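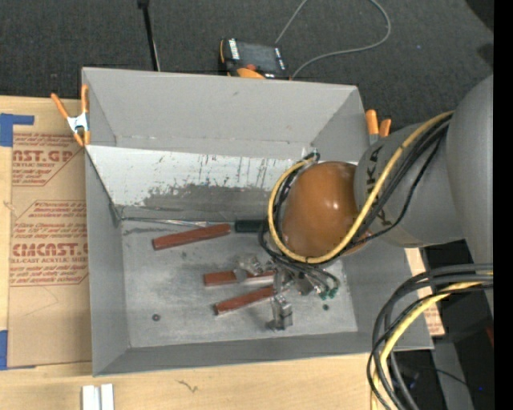 Ticket: Gripper stops short on bar picks near bin wall
Project: Postard (student bin-picking project)
Opened by: Anum Sethi
Assigned to: Nazar Prokopenko
Advisor: Eleni Vukadinović
Status: Closed, one follow-up open

Problem
Arm goes into protective stop during the final descent when the target bar lies close to the near wall of the bin. Pendant reports a collision. Bars in the middle of the bin pick normally. Happens with both the taught approach and the one generated by the planner.

Expected
Gripper closes on the bar, lifts, moves to the drop position.

Setup
Gray bin clamped to the table, spring clamps with orange handles on the rim. White sloped panel inside along the far wall. Reddish-brown bars as parts. Planner is the Gondal branch, current head. Speed override at the class limit.

Log

Tuesday, 2:10 p.m. (Anum)
Reproduced. Put a bar parallel to the near wall and ran the pick. Stop on descent. Moved the same bar to the center of the bin and ran again with no other change. Pick completed. Logs saved to the project share under Postard/stops.

Tuesday, 2:35 p.m. (Nazar)
Checked the payload setting first. It still had the mass from the old gripper. Corrected it and reran near the wall. Still stops, at the same height. Leaving the corrected value in.

Tuesday, 3:05 p.m. (Nazar)
Jogged down by hand at low speed next to the near wall. No contact between finger and wall that I could see. External torque on joint 4 climbs through the last part of the move even with the gripper clear of everything. That points to the cables. Asked Trilok to look at the dressing.

Tuesday, 3:40 p.m. (Trilok Kaushik)
The cable loop at the wrist is too short for this pose. When the wrist rotates to line up with a bar along the wall, the yellow cable and the black bundle go tight at the fastening point and pull against the wrist. The controller reads the pull as a collision. In the center of the bin the wrist never rotates that far, so the loop stays slack.

Do not raise the collision threshold to get around this. It will hide a real contact with the bin.

Tuesday, 4:15 p.m. (Trilok)
Arm powered down. Released the ties, fed more slack into the wrist loop, retied. Powered up and jogged the wrist to both ends of the range the planner uses. Cables stay slack at both ends. Lower part of the loop now hangs closer to the bin rim, so keep an eye on it.

Tuesday, 4:30 p.m. (Anum)
Reran the near wall case with the bar parallel and then at an angle. 2 picks, no stops. Torque on joint 4 stays flat on descent.

Tuesday, 4:50 p.m. (Nazar)
Added a wrist rotation limit to the planner config so it picks the equivalent grasp from the other side when one exists. The gripper is symmetric enough for this with the bars. It will not be valid for the screwdriver, where the handle end matters. Config is pushed to Gondal with a comment.

Review (Eleni Vukadinović)
Accepted. Two changes to the startup checklist: confirm payload after any gripper change, and jog the wrist through its range after any work on the cables. Estrella Aguirre will add both to the lab page before the next session.

Open item
Worn patch on the white panel gives noisy depth readings. Unrelated to the stops. Moved to its own ticket, assigned to Anum.

Resolution: cable dressing corrected, payload corrected, planner limit added.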